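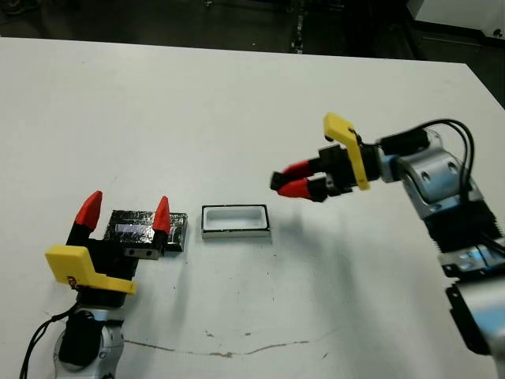
Item 1. Minutes of the previous meeting. The meeting opened at 18:30 with the minutes of the December meeting, which were agreed with one correction: the trench depth on the lower path should read 56 cm. It was noted that members are still leaving parts at the hut without a tag. Small items are to go in a shallow tray, a small white one with a dark rim being quite big enough for washers and clips, and the tray is to be marked with the plot number.

Item 2. Supply pressure, upper plots. Readings at the standpipe by plot 24 remain low when the lower taps are open. Static pressure is acceptable. The loss is put down to the reducing joint at the Overgaard boundary, where the old 18 mm pipe was left in place during the last relay. Two options were considered:

(a) replace the reduced length with 25 mm pipe and fit a new stop valve at the boundary;
(b) leave the pipe and restrict draw on the lower taps in the evening.

Option (a) was preferred. Option (b) had been tried last summer and was not kept to. Digging is to be done by hand within a metre of the electric cable.

Action: obtain two written prices for pipe, valve and fittings before the next meeting.

Item 3. Header tank. The float valve was changed in the autumn and has held level. The lid still lifts in high wind. Two straps with stainless buckles were approved. The overflow discharges on to the path and should be taken to the ditch on the Candusard side. Consent from Candusard Estates was received by letter, subject to the outlet being no higher than the bank. 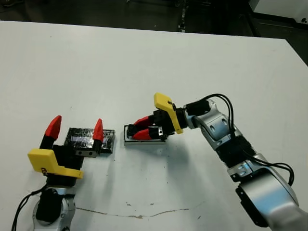

Photo: Skerkiron Allotment Association

Item 4. Winter drain-down. The procedure was read through and amended as follows. The main valve is closed first, then all taps are opened from the top of the site downwards. The drain cock at the lowest point stays open until refilling. Taps are not to be wrapped while closed. One split tap body was reported on plot 5, and the plot holder has been asked not to use it.

It was asked whether the Hokura pump could stay in its pit over the winter. The pit floods in most years and the terminal box is below the flood line. Agreed that the pump be lifted, drained and stored in the hut on its side, with the inlet capped.

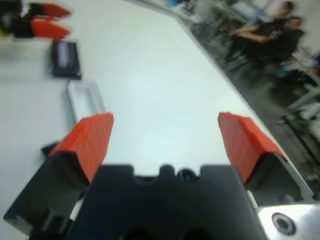
The pit cover is to be refitted the same day and the padlock returned to the hook inside the hut door. Refilling will be agreed at the spring meeting.

Item 5. Water charge. No change proposed. The meter reading is to be taken again after the boundary work.

Item 6. Any other business. The request for a second water butt behind the hut was deferred. The meeting closed at 19:50.

Filed under: Minutes, Water and Site Works
0 comments | 5 shares
Home | News | Minutes | Plots | Site rules | Contact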